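Can It Wipe the Counter Yet?

Every March somebody tells me the housework is about to be over. This year it was the people at Skovirora, who let me stand in their test kitchen on a Wednesday while an arm called Mirska got to grips with crumbs. I have two teenagers and a dog, so crumbs are a field I know.

The arm can carry a mug to a sink, given time and a clear run at it. A full dishwasher took it most of the afternoon on its best day, says Yaowalak Chantharasri, who runs the tests, and she seemed proud of the forks. Small stuff is harder. A crumb on a speckled gray counter looks an awful lot like the counter, and two stiff fingers are a poor swap for a damp cloth.

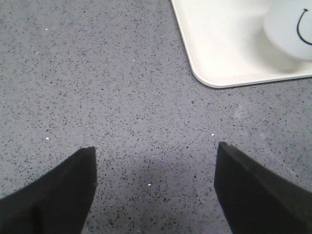 And the Price?

Skovirora won't say. Its rival Plolov wants 600 a month to rent one, training visits extra. My sponge came in a pack of 5 and is still on its first contract.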